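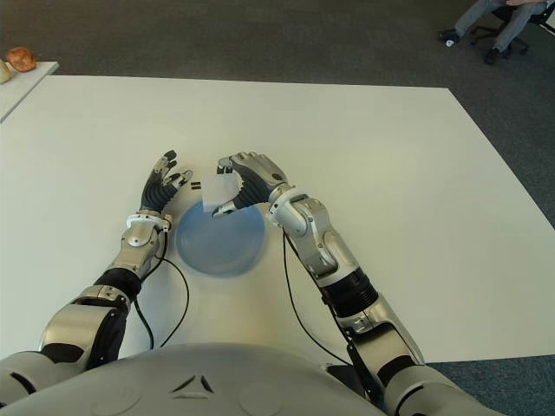 Can a Robot Clear the Table Yet?
Student project report, Okholm household robotics course

When we picked our topic in March, most of us had just moved into shared apartments, so you can guess which chore was on our minds. We wanted to know whether a robot with two arms and two proper hands could take over the small jobs that happen around a meal - setting out a plate, putting food on it, picking up the scraps of paper left behind. Any child of seven can do these things while talking about something else entirely. We suspected a machine would find them a good deal harder, and we were curious to learn which parts would be the hard ones.

Our setup was simple. We worked at a white table with a light blue plastic plate, and we kept a second, smaller table nearby for the food. We called the whole routine Pop, mostly so that we had something short to write in the notebook, and the name stuck.

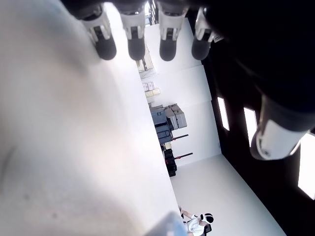
Before any of the trials we spent a long time reading about hands. A gripper with two flat jaws is strong and dependable, and for moving boxes on a shop floor it may be all you need. A kitchen is a different sort of place. Plates are shallow, bread is soft, and paper lies so close to the table that there is hardly anything to get hold of. Fingers help with all of this, but every finger is one more thing to control, and we came to respect how much our own hands do without asking us.

We split the routine into 15 short steps and talked through each one at length (sometimes at too much length, as our notebook shows). Our notes came to 3,842 words by the end, and a surprising share of them are about the plate.
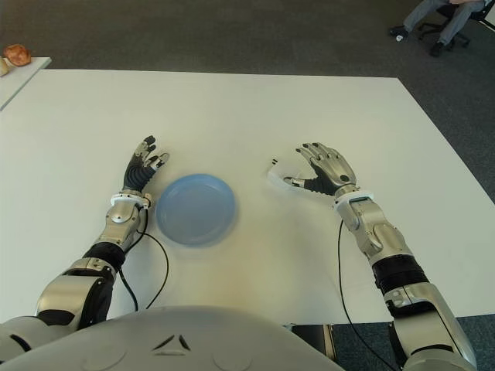

The trouble with a plate is its rim. If the fingers come in too high, they close on air, and if they come in too low, they press on the table. A person feels the edge and adjusts right away. Paper raises a similar problem, with the added nuisance that it bends and shifts at the lightest touch, so the spot you aimed for may have moved by the time you get there.

We also gave some thought to the second hand. At home, one hand steadies things while the other does the work, and we hardly notice it. Planning that for two arms over one small plate took us the better part of an afternoon, and we were very glad of the coffee. 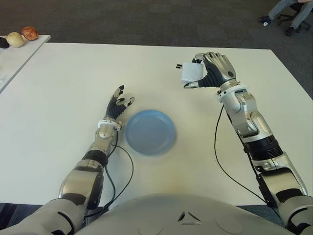
Figure 4. One hand open beside the blue plate, the other closed around a small white object.

Our answer, for now, is a hopeful "partly." We would gladly hand over a single chore on a tidy table, with someone sitting close by. A whole kitchen after dinner is another matter, and next term we would like to try the same routine with a fuller table and a heavier plate.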